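Der Hobel, der drei Monate im Regal lag

Im April habe ich mir endlich einen gebrauchten Einhandhobel gekauft, und zwar genau den, um den ich seit Ewigkeiten herumgeschlichen bin. 70 Euro, mit einem zweiten Eisen dazu und einer Sohle, die unter dem Haarlineal richtig gut aussah. Ich war so stolz! Und dann lag er da und lag da, weil ich erst das Regal fertig machen wollte und danach noch die Schublade und überhaupt.

Letzte Woche habe ich ihn dann doch geschärft. Ich mache das auf Wassersteinen, erst der 500er, dann der 3000er, und danach ziehe ich auf Leder ab (altes Gürtelstück, auf ein Brettchen geklebt, tut es seit Jahren). Der grobe Stein war mal wieder hohl wie eine Suppenschüssel, also erst abrichten. Das ist der Teil, den ich hasse. Man steht am Waschbecken, das Wasser läuft einem in den Ärmel, und gehobelt hat man noch keinen einzigen Span.

Hilde Postma hatte mir im Frühjahr geraten, die Spiegelseite vom Eisen nur vorne an der Schneide zu polieren und den Rest in Ruhe zu lassen. Ich habe früher immer die ganze Fläche bearbeitet, bis mir die Fingerkuppen wehtaten. Völlig überflüssig! Zehn Minuten, und vorne hat es geglänzt. Die Fase habe ich freihändig gemacht. Ich besitze zwar eine Führung von Gekik, aber bei so kurzen Eisen rutscht mir das Ding ständig weg, und dann fluche ich mehr, als ich schleife.

Erster Versuch auf Hirnholz, ein Reststück Kirsche: wunderbar. Zweiter Versuch auf Eiche: na ja. Ein paar Ausrisse an der Kante, aber da hatte ich das Maul auch noch viel zu weit offen. Enger gestellt, weniger Spantiefe, und plötzlich kamen so feine Löckchen heraus, dass ich einfach weitergehobelt habe, bis die Leiste zu schmal war – ja, die war eigentlich für den Schubladenboden gedacht.
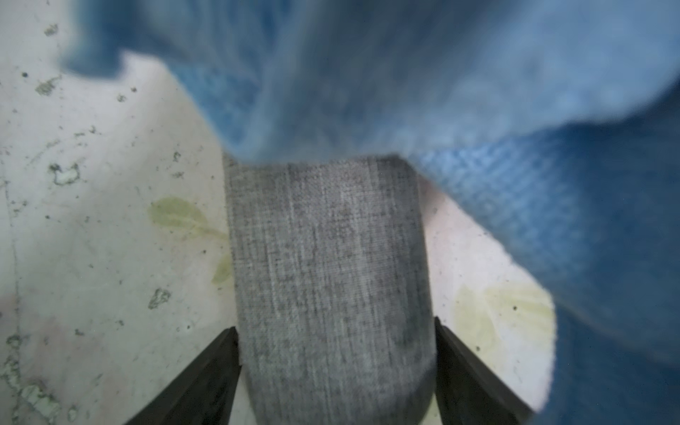
Jedenfalls muss ich jetzt eine neue Leiste zuschneiden, und bei der Gelegenheit mache ich die Nut gleich einen Hauch tiefer. Koen Van Loon meint, ich solle den Boden sowieso aus Massivholz machen und ihm hinten etwas Luft zum Arbeiten geben. Mal sehen. Ich habe noch Fichte da, die ist aber ziemlich astig, und Äste mag mein frisch geschärftes Eisen bestimmt nicht.

Falls jemand von euch eine gute Lösung hat, um Wassersteine plan zu halten, ohne gleich 129 Euro für eine Diamantplatte auszugeben: bitte in die Kommentare damit! Schleifpapier auf Glas kenne ich, das wellt sich bei mir aber immer.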